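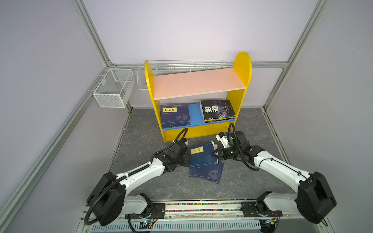

The Shelf Life of a Small Library

The children's room at the Lurnmont town library closes at 5:30 in winter, and by 5:40 the floor is usually clear. The picture books go back into bins, the board books go into a tub to be wiped down, and whatever is left on the windowsill gets carried to the cart. In November it is dark by then, and the parking lot light comes in through the front windows.

Two years ago the room was nearly shut for good. The town had cut the library's hours twice, the roof over the back half of the building leaked, and fewer families were coming in. What followed was a long and mostly dull argument about carpet, shelving and heating bills, and at the end of it the room was still open. It is now the busiest part of the building.

Lurnmont sits 18 miles upriver from Dekport, which has a much larger library with a parking garage and a café. For years the assumption was that families who wanted books would drive there. Many did. But the bus between the two towns went down to a few runs a day, and for a parent with a stroller and a toddler the trip could eat most of an afternoon. The Lurnmont library is a ten-minute walk from the elementary school.

When the staff finally asked parents why they had stopped coming, the answers had little to do with the books. The room was cold. The bathroom was down a flight of stairs. There was no place to sit except chairs made for five-year-olds. And the shelves were too tall, so that children who could not read yet had to ask an adult to bring down a book they had not been able to see.

That last complaint turned out to be the cheapest one to fix. The old shelving had come from the adult section in the 1970s, when that section got something newer. It was steel, painted brown, and stood over six feet high. Books were packed in with their spines out. For a grown-up looking for a known title, this works. A four-year-old picks a book by its cover, and a row of thin spines tells her nothing.

The staff took out the tall units along one wall and put low ones in their place, with the covers facing forward. They hold far fewer books. A shelf that once carried 183 picture books spine-out now shows a small part of that number, and the rest wait in a storage room and get rotated in. Some people on the town council were unhappy about this. A library with fewer books on view looked to them like a library that was giving up.

Checkouts in the picture book section rose anyway. They rose first in the books about trucks and then, more slowly, in everything else. The staff kept a paper tally at the desk because the catalog software could not sort the loans by shelf. They noticed that children brought books to the desk themselves, in stacks, and that parents spent less time saying no.

The heating took longer. The building has one boiler, installed before the children's room was added, and the ductwork to the addition runs through an unheated crawl space. Bondarchuk, a contractor from the next county, gave a price for insulating the ducts and a much higher price for replacing them. The town paid for the insulation. The room is still cooler than the rest of the building, and on the coldest mornings story time moves to the reading area near the front desk, where it annoys the people who come in for the newspapers.

Then there was the floor. The old carpet had been down so long that the staff no longer knew what color it had been sold as. Carpet is quiet, and it is soft to sit on. It also holds on to spilled juice. The replacement is a sheet floor that can be mopped, with a few washable rugs on top. The rugs slide. Rubber pads helped, and they have to be pulled up and rinsed every few weeks or they stop gripping.

A lot of what keeps a children's room going is work of that kind. Board books come back chewed at the corners. Pop-up books last a few loans at best and then go into a drawer of books to be mended, where most of them stay. Puzzles are counted when they come in, and one with a missing piece is set aside for a month in case the piece comes back. Sometimes it does, in an envelope pushed through the book drop.

The library also had to decide what to do about its catalog. It had been using a program called Mevex, chosen years earlier because it was cheap, and it treated every picture book as a novel with an author and a call number. Parents do not search that way. They ask for the one with the bear who can't sleep, or for something about a new baby. The staff started adding their own subject words by hand, a few books at a time, during slow hours. They have finished the bears, the babies, the dinosaurs and the first day of school. Farm animals are in progress.

Story time now runs on two mornings, at 10, with a third session added at 4 for children coming from school. The morning groups are mostly under three years old and the sessions last 25 minutes, which is as long as that age group will put up with. There are two books, some songs and a stretch of time at the end when the toys come out. The songs are the same each week. Visitors sometimes ask if the children get bored with them. The children would object to any others.

The afternoon session is different. The children are six to nine, they are hungry, and they have been told to sit still all day. The first attempts at reading aloud to them went badly. What works better is a snack, then twenty minutes of free time, then a chapter from a longer book for whoever wants to listen. On most days 12 children stay for the chapter and the others draw, or do homework, or argue over the one good beanbag chair. The argument over the chair has been settled with a kitchen timer.

Money remains tight. The children's budget for new books is small enough that a single expensive atlas would take a noticeable bite out of it, so the library does not buy atlases. It buys paperbacks, and covers them in clear film by hand. It accepts donated books if they are clean, and it sells the ones it can't use from a cart by the door. The cart brings in enough each season to pay for the snacks.

The roof was patched in the spring, and the patch has held through two hard storms. A full replacement is on the town's list behind a culvert and a fire truck. Until then there is a bucket in the storage room, under the spot where the old leak was, and the boxes of rotated picture books are kept on the other side of the room — up on pallets, with a tarp folded on top.

The next change will be the bathroom. There is a closet off the children's room with a water line behind one wall, and the town engineer has agreed that a small toilet and sink would fit if the door were moved 9 inches. The work is planned for the summer, when the school-year sessions stop and the room can close in the mornings. Story time will be held outside on the lawn for those weeks, or at the front of the building if it rains.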